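The planner at Comero used to treat its two arms as separate machines. Each had its own queue, and a lock on the middle of the table stopped them colliding. "It was safe and it was slow," says the engineer who leads the motion software. "One arm sat there waiting for the other to leave."

The new version, called Itum, plans both arms as one system. She joined when the code was four files and a spreadsheet of joint limits. The test suite now holds 1,043 recorded starts, and 523 of them need both grippers close together.

Those are the hard ones. "When two grippers are on the same flat item, a small timing error on one side becomes a pull on the other," she says. Her team moved the clock checks out of the planner and into the controller, where a late message now slows both arms together. 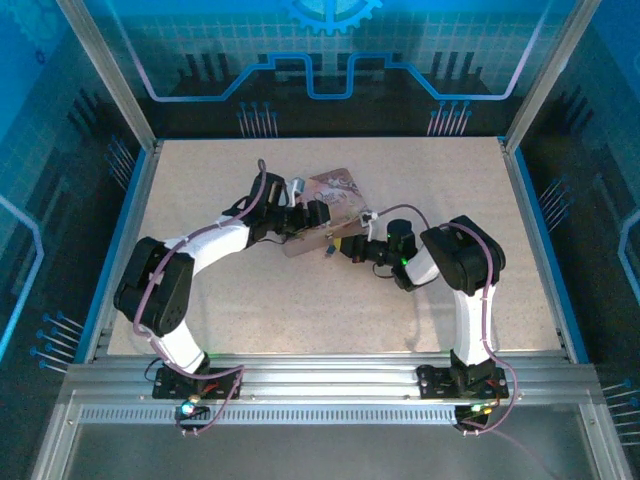
Perception was left mostly alone. The camera code gives a position and an angle, and the planner decides which arm goes to which corner. "People ask for a cleverer model. I'd sooner have a time stamp I can trust."

She still reads the logs by hand at 9 every morning. The next release, due in September, will let the planner drop a grasp halfway and try again. "At present it stops and asks for a person."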